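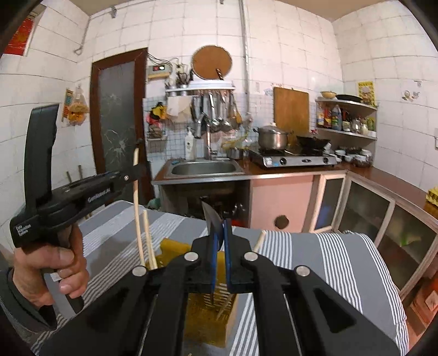 Knife and chopsticks at the yellow holder, striped cloth on the table.

August 22, 2020

Utensil storage, kitchen table. Entry by A. Jayawardena. Copy to Ogura and Oei.

Purpose: settle where the chopsticks and the table knife live, and write down the care routine so it stops being passed along by word of mouth. The earlier notes on this are split between my February pages and a sheet Junpei kept in the Olton binder, and the two disagree on drying.

**Holder**

Yellow, woven pattern, open top. Stands on the table on the striped cloth. Two candidates were on paper for replacing it, a Romico steel cylinder and a Hegarty stoneware crock. Neither was bought. The steel one is too narrow at the mouth for chopsticks and anything else together, and the crock has a solid base that would hold water. An open weave lets air in at the sides, and air at the lower ends is what matters for wood.

Drawback: the holder is light. A long utensil leaning outward moves the center of mass toward that side, and the cloth slides on the table top. Pull the cloth flat before setting the holder down. If it still tips, put the heavy items in first and the sticks after.

Weighed the holder with a full load on the bench scale: 219 g. Scale reads to 1 g and was zeroed with the tray on. I did not weigh it empty and will do that next time it is washed.

**Chopsticks**

Plain wood, long. The cooking length is kept in the same place as the eating length for now. Sugeng wants them separated. My view is that sorting by length at the table is quick enough, but he does most of the cooking, so his preference should probably win.

Routine as agreed:

1. Wash by hand in warm water with a little soap. No soaking.
2. Wipe each stick along its length, toward the tip.
3. Lay flat on a dry towel, spaced apart, until the surface feels dry.
4. Stand in the holder with the eating ends up.
5. Leave the holder out in the open overnight before anything is packed around it.

Junpei's sheet has step 3 missing and goes straight from wiping to standing. That is where the disagreement was. Sticks stood up damp drain to the lower end and sit there. In February I pulled 2 from an older cup with gray spotting at the foot, and both went in the trash. Keep step 3.

Oil: not needed on these. Chin-lung tried a food-grade mineral oil on a spare pair and they came out slippery enough to drop noodles. Trial closed.

Discard rule: any stick with a split, a raised fiber that catches on a fingertip, or a smell after drying. Discard the pair -- do not make up new pairs from odd survivors, the lengths drift and they cross badly in the hand.

**Knife**

Currently goes in the same holder. I would like to change this. With the blade up, anyone reaching for a chopstick passes a hand next to the edge. With the blade down, the tip works into the weave and will cut it in time. Neither is good.

Options considered:

- Magnetic strip on the tile. Needs a drilled hole or a strong adhesive, and the adhesive pads from Zindico failed on glazed tile in the other room.
- Blade guard, then into the holder handle up. Cheap. Guard has to be dried too, or it traps water against the steel.
- Flat in a drawer with a guard. Best for the edge, slowest to reach.

Decision pending. Interim rule: the knife goes in last and comes out first, and it is not left in the holder when the table is being cleared by more than one person.

**Cloth**

Gray and white stripe. Bunches up when things are dragged across it, so lift, don't drag. Wash cold, line dry. The stripes give a handy straight reference for squaring the holder to the table edge, for those who care about that (Nadhirah).

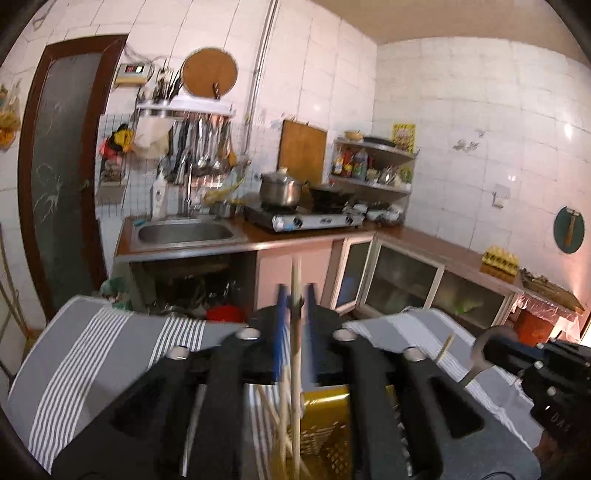

Can the chopsticks go in the dishwasher if they are on the top rack?

Hand washing only for the bare wood ones. The heat and the long wet cycle raise the grain and open small splits near the tips, and the sticks tend to fall through the rack.

**Cost**

Budget line for kitchen small items stands at 2,910 in the shared sheet. Nothing charged against it from this entry. A blade guard would be the first item if we go that way.

**Open items**

- Empty weight of holder. (AJ)
- Blade guard, check what lengths are stocked. Measure the blade first, heel to tip. (Junpei)
- Second holder for cooking-length sticks, same open-sided type if it can be found. (Sugeng)
- Replace the sheet in the Olton binder with the routine above and strike the old one through. Do not remove it, the back has the tile adhesive notes. (Nadhirah)
- Wipe out the bottom of the holder weekly. Crumbs collect in the grid and hold moisture. A dry bottle brush reaches the corners better than a cloth.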